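Saturday at the Lasano open day

The flyer promised "a new way of working" across 2000 square feet, so I drove out to the Bronden building expecting at least a door I hadn't seen before. What I got was an office. Partitions, shelves, black chairs, a brick wall at the back that the guide called "character" - twice.

She told us the panels cut noise by 90 percent. I could hear every word of the tour ahead of ours. Renting a desk costs $200 a month, coffee extra, and I asked what the panels add to that. She said she'd email me.

The light gray panels do have a neat metal trim, I'll give them that.
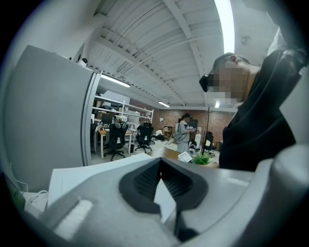 Marilou Sebastian wrote in afterward that she rented there all winter and the panels were fine if you kept your voice down, but the chairs had her back aching by noon. No email yet.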